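Ciência em Casa > Curiosos dos 7 aos 12

Porque é que a caneca tem asa e a mesa não?
1 Dez 2023 | Redação Plunatlow

Já reparaste que há coisas em que mexes todos os dias e para as quais nunca olhaste a sério? Uma mesa, por exemplo. Não se queixa, não faz barulho e aguenta com os trabalhos de casa de toda a gente. Merecia um bocadinho mais de atenção.

Olha para o tampo de madeira, cor de mel. Os desenhos que lá se veem chamam-se veios e foram feitos pela árvore, que cresceu sem pedir opinião a nenhum decorador. Mais atrás há outra mesa, cinzento-escura, com um teclado preto em cima. Uma superfície plana tem este defeito: chama coisas. Deixa uma vazia na segunda-feira e depois conta-me. 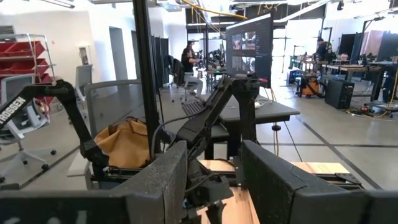

A asa, essa grande invenção

O leite quente passa calor para a caneca, e a caneca, que é muito generosa, passa-o para os teus dedos. A asa fica um pouco afastada do corpo e por isso aquece menos. Também ajuda a pegar na caneca sem a entornar, embora aí o mérito seja repartido contigo.

As asas não são todas iguais. A da caneca amarela é grossa e arredondada, boa para mãos com pressa. A da caneca de padrão cinzento e branco é branca e curva. Entre as duas espreita uma terceira caneca, às bolinhas amarelas, e ao lado há uma estante de ripas de madeira clara. As ripas gastam menos madeira do que uma tábua inteira e deixam passar o ar. Também deixam passar migalhas, mas ninguém é perfeito. 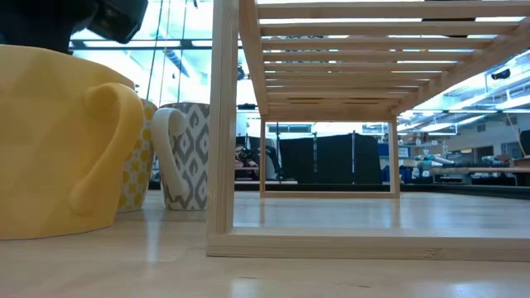
Experimenta tu

Pede a um adulto 2 canecas iguais e enche-as com água morna (morna, não a ferver). Espera um minuto. Toca primeiro no corpo e depois na asa de cada uma. Qual está mais quente? Aponta num caderno e limpa a mesa no fim. Sim, faz parte da experiência.

Outros artigos
- Para que servem os buracos do escorredor?
- O pano da loiça e o mistério da água que sobe
- Porque é que a torrada cai sempre do lado da manteiga?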